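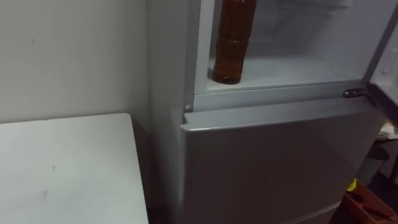
Can we leave the bottle where it is when we swap the hand for the gripper, or does the whole trial start again? That came in from the test team at Bivska after the last issue of this guide, and the answer is that the trial starts again. The arm zero moves slightly when an end tool is changed, so a bottle left in place gives the second tool an easier or a harder reach than the first one had. Section 4 has been rewritten with this in mind.

Section 4: Comparing end tools at the refrigerator
Issue of 06/03/2024. Replaces the September issue.

4.1 What this section covers
Use these steps to compare the Lekatero gloved hand and the Amance gripper on the same pick and place task, with the Tsoukalas controller running both. The task is to move one upright bottle between the upper compartment of a refrigerator and a table beside it. Read Section 2 (stopping the robot) first.

You will need:
Both end tools, with their own cable sets
A full, sealed plastic drinks bottle with ridged sides
A refrigerator with the door hinged on the side away from the table
A table with a clear top, placed next to the refrigerator
Removable marking tape
The log sheet from Appendix B

4.2 Setting up
1. Place the table beside the refrigerator. Leave a narrow gap between the two so that neither pushes against the other if the arm makes contact.
2. Open the upper door as far as it will go and check that it stays there. If it drifts back, wedge it. A door that moves during a run will spoil the result.
3. Clear the compartment floor and the table top.
4. Stand the bottle near the front of the compartment, on the table side. Put a small piece of tape under the base if you want to return it to the same spot.
5. Check the head camera view on the controller. The bottle base and the front lip of the compartment must both be in view. The cap may be out of view at close range, and the controller does not need it.

Note: Shiny bottles give bright streaks under ceiling lights. If the controller reports "object edge unclear", turn the bottle a little or dim the lights. Do not change the camera exposure between tools.

4.3 Running the hand
1. Fit the hand and pull the glove fully down over each finger. Loose cloth at the fingertips will be caught under the bottle.
2. On the controller, choose End Tool, then Hand, then Load Profile 2.
3. Run Zero Arm and wait for the tone.
4. Run Approach Only. The hand should stop beside the bottle with the fingers open and the palm facing it. It should not touch.
5. Look at the gap between the palm and the bottle. If the thumb is likely to strike first, move the approach point outwards and repeat step 4. 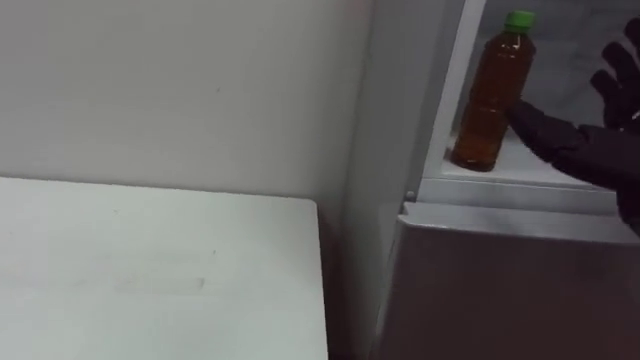
6. Run Close and Lift. Keep one hand on the stop button.
7. Run Place to Table.
8. Write down the result, the grip time in milliseconds and any slip warning. A grip time above 3250 is logged as a fail even if the bottle reaches the table.
9. Put the bottle back on its mark and repeat until the log sheet is full.

Caution: Keep your head and arms out of the compartment while the arm is powered. The hand can close without warning if the profile is reloaded.

4.4 Running the gripper
1. Power down the arm, remove the hand and fit the gripper. The collar must click.
2. Load the gripper profile. The light on the gripper turns green when the controller has found it. If there is no light, reseat the plug before doing anything else.
3. Run Zero Arm again. This step is often skipped, and it is the usual cause of a low first reach.
4. Bring the arm to the rest pose, with the elbow bent and the gripper pointing down, clear of the refrigerator and the table.
5. Check the cables on the robot's back and legs. They should hang without pulling when the arm is raised, and any slack on the floor should be clear of where people walk.

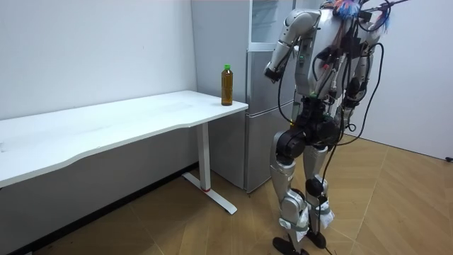 6. Run Approach Only, then Close and Lift, then Place to Table, as for the hand. The gripper opens less widely than the hand, so the approach point has to be closer to the centre of the bottle. Start from the saved value and move it in small steps.
7. Once the bottle has been placed on the table, run the return task as well. The gripper must bring the bottle back over the front lip of the compartment, and this is where most knocks happen – raise the path height before you lower the speed.

Note: Error 457 means that the controller has the wrong profile for the tool fitted. Clear it, reload the profile and zero the arm. Runs made before the error should be struck out.

4.5 Reading the log
Compare like with like: lifts against lifts, returns against returns. A sheet holds 23 runs for each tool. Slip warnings from the hand and the gripper are measured in different ways and cannot be set side by side, so use the grip time and the pass or fail column. Keep the sheets with the tool records and go on to Section 5 for storage of the glove.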